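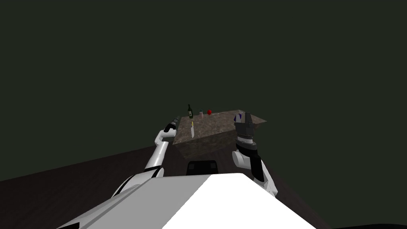

# Sealing a concrete garage floor

These steps are for a plain concrete slab in a one- or two-car garage, using a water-based penetrating sealer. They don't apply to epoxy paint, which needs a different prep and a longer wait before you park on it.

The job takes most of a weekend. Pick a stretch in June or later when the slab stays above 50 degrees overnight.

## What you need

- Penetrating sealer, enough for two coats
- Degreaser and a stiff push broom
- Garden hose or pressure washer
- Pump sprayer with a fan tip
- Microfiber pad on a pole
- Concrete patch and a margin trowel
- Gloves, eye protection, rubber boots

Most sealers cover 200 square feet per gallon on a smooth slab. Rough or old concrete drinks more. My garage in Holtmont took a gallon over what the label said.

## Check for an old sealer

Pour a cup of water in three or four spots, including one near the door and one in a back corner. If the water soaks in and the concrete darkens within a few minutes, go ahead. If it beads up, there is already a coating on the slab and it has to be stripped first. Check where the car sits too, as oil will also make water bead.

## Clean the slab

1. Move everything out. Shelving that is bolted to the wall can stay if you can reach under it.
2. Sweep twice, then vacuum the edges and the control joints.
3. Wet the oil spots, put degreaser on them and leave it for the time on the label. Scrub with the broom.
4. Rinse toward the door. Repeat on any spot that still feels slick.
5. Let the floor dry for a full day with the door open. If it rains, add another.

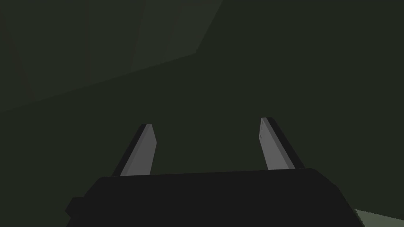 *Black gripper with a dark green background.*

## Patch cracks

Hairline cracks can be left alone. Anything you can fit a dime into should be cleaned out with a screwdriver, vacuumed and filled. Press the patch in with the trowel and scrape it level. Don't fill the control joints, the straight grooves that divide the slab. Follow the cure time on the patch tub before sealing over it.

## Apply the sealer

Start at the back wall and work toward the door. Spray a strip three feet wide, keeping the tip a foot off the floor, and spread any puddles with the pad. Overlap each strip by a few inches.

Put the second coat on when the label says to. With some products that is while the first is still damp, and with others it is several hours later. My neighbor Yamila Leiva waited overnight with a wet-on-wet product and the second coat sat on top and left white haze. She got most of it off with hot water and a scrub brush.

## After

Stay off the floor for the rest of the day. Wait 2 days before bringing the car back in, or longer if the nights are cool. Rinse the sprayer with clean water right away or the tip will clog.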